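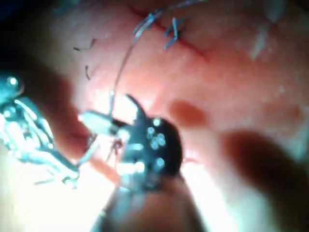

On nous avait promis une journée « immersion » au salon des autocaristes et voyagistes de Sistbridge, et j'ai été immergé dès le parking, qui se trouve en contrebas de la rivière. Deux navettes assurent la liaison avec le hall. La première venait de partir, la seconde était exposée à l'intérieur.

Le salon se veut le rendez-vous de ceux qui fabriquent, vendent ou subissent le voyage organisé. J'appartiens à la troisième catégorie depuis un circuit de décembre dont je reparlerai quand la réclamation aura abouti. L'entrée est gratuite à condition de remplir un formulaire où l'on vous demande combien de véhicules vous exploitez. J'ai mis zéro. Mon badge indiquait donc « Décideur ».

Le plus gros stand était celui de Giris, qui vend des circuits en petit groupe et occupait à lui seul l'allée centrale. Petit groupe, chez Giris, cela veut dire un car plein, mais un car court. La nouveauté de la saison s'appelle « Toledo intime » : 5 jours, 6 villes, et une matinée libre pendant laquelle un accompagnateur vous suggère fortement où aller. J'ai demandé à quelle heure on arrivait à Toledo. On m'a répondu « pour le coucher du soleil », puis, comme j'insistais, à 22 h 40. L'hôtel est « aux portes de la ville ». Sur le plan, les portes ont l'air d'être à côté d'un échangeur.

Il faut leur laisser une chose, les sièges sont excellents. On pouvait les essayer sur une estrade, face à un écran qui diffusait une route. Deux messieurs s'y étaient endormis et l'hôtesse contournait leurs pieds avec beaucoup de tact.

Plus loin, Lakby présentait son île. Je dis son île parce que la compagnie exploite le bac, l'auberge, les vélos et le seul café ouvert hors saison. La formule me plaît assez : on débarque, on marche le long de la côte, on dort, on repart par le bac du lendemain si le vent veut bien. La brochure consacre une page au vent, avec une franchise inhabituelle dans le métier. Elle conseille de ne rien prévoir d'important au retour. Une dame devant moi a voulu savoir s'il y avait des animations le soir. Il y a un phare, lui a-t-on dit. Elle a pris la brochure quand même.

À midi, « dégustation des terroirs » : une file, un cube de fromage, une autre file. La conférence de l'après-midi portait sur la fin des files d'attente dans le tourisme et a commencé en retard, le temps que tout le monde passe au contrôle des badges. J'en ai retenu que le voyageur de demain voudra de la lenteur et qu'on pourra la lui réserver en ligne, avec supplément.

La visite guidée de Sistbridge était comprise. Le pont est beau, la halle aussi, et la guide connaissait chaque enseigne de la rue basse. Nous avons eu vingt minutes pour le tout, à cause du car. J'y retournerais volontiers seul, à pied, avec un sandwich.

Au bilan : 2 sacs en toile, un stylo Giris qui n'écrit pas, et une réservation chez Lakby pour le printemps. Traversée non remboursable.

À lire aussi
Bagage cabine : le grand malentendu
Le buffet du petit déjeuner, mode d'emploi
Dormir dans un autocar, méthode et limites
Trois îles sans boutique de souvenirs

Dernière mise à jour : 01/03/2019

Contact | Mentions légales | Reproduction interdite sans accord | Haut de page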